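Fambridge Music Weekend, gate and grounds check, Tuesday

Bag search tables, north gate: OK, 2 staffed
Metal detectors: one failed test, swapped
Perimeter fence: gap behind Bisteck stage, open
Capacity 1,502, exit width checked: OK 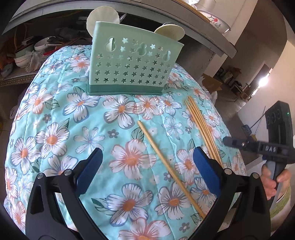 Lavanya Kurup commented that the gap needs closing before doors and should be checked again at 10.

Medical tent signs: OK
Radios: channel 2 weak by the parking lot
Food vendor propane: tagged
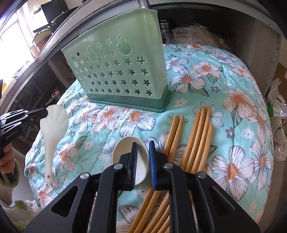

Spoon and chopsticks.

Signed off except fence: S. Vilela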